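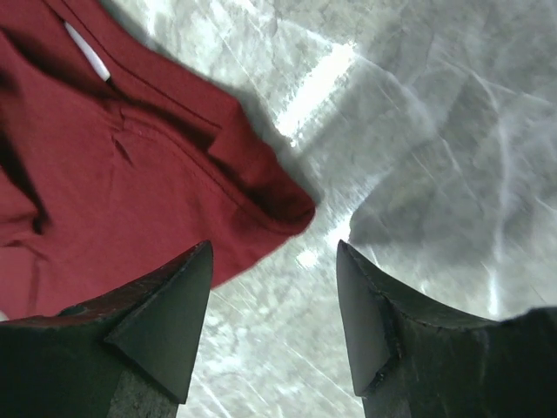
Getting Red Things Clean Without Getting Everything Else Red

Updated 8/1/19

Every household owns one red garment that ruins the others. Ours arrived in March and took down six pillowcases and a bath mat before I learned to treat it like a visiting relative with opinions: separate room, separate schedule, no mixing.

These are the laundry tips I have tested on my own clothes, at my own expense.

Test before you trust

Wet a corner of white cloth, press it on an inside seam for a minute and look at the cloth. If it comes up pink, the garment washes alone. If it comes up clean, wash it alone once anyway. Dye has a way of behaving itself during interviews.

Cold water, inside out, short cycle

Hot water pulls dye out faster and fades the outside, which is the part people see. Turn the thing inside out, zip any zippers and pick the shortest cycle that will still move the dirt. A sweatshirt worn for one afternoon of sitting down doesn't need the heavy duty setting.

Empty the pockets, then empty them again

Pens are the worst. Tissues come second, and they at least have the decency not to be permanent. I keep a mug on the shelf over the washer for whatever turns up, and by the end of a month it holds enough ballpoints to open a bank branch.

If a pen does get through and you catch it before the dryer, you have a chance. Lay the stained part face down on a folded paper towel and dab the back with rubbing alcohol on a cotton ball. Move to a clean bit of towel when the ink starts showing through. Keep going until you are bored, then go a little longer. Rinse cold. Check the color on a hidden spot first, and open a window.

If it has already been through the dryer, you now own a painting shirt.

About vinegar

I know. Everybody's aunt swears a cup of white vinegar in the rinse will set the dye. It won't, not in store-bought cotton. It does help with the stale smell of gym clothes, so I still buy it, and I've stopped arguing with aunts.

Never put it anywhere near bleach.

When the whites have gone pink

Don't dry them. This is the whole trick. Heat makes the pink much harder to shift, so keep everything wet and pull out the guilty party. Soak the rest in cool water with oxygen bleach, mixed the way the box says, for as long as the label allows. Overnight is usual. Then wash again and look at them in daylight before you decide. Wool and silk are not invited to this soak.

Ningsih Siregar wrote in after the last version of this page to say she skips all that and simply buys pink pillowcases. I have no rebuttal.

Drying

Shake it hard, once, by the shoulders – you should hear a snap. Hang it in the shade. Direct sun will take a good red down to brick in a summer, and down to salmon by the next one. Knits that stretch go flat on a towel, sleeves folded in.

Put it away the same day, too. A clean shirt left in a heap overnight will have to be ironed, and a clean shirt left in a heap for a week will have to be sniffed.

Color catcher sheets

They work a little. One in the drum with a mixed load will come out gray or pinkish, which feels like proof of something. I use them for stripes, where there's no way to separate the red from the white without scissors.

Next up: towels, and why yours have stopped drying you.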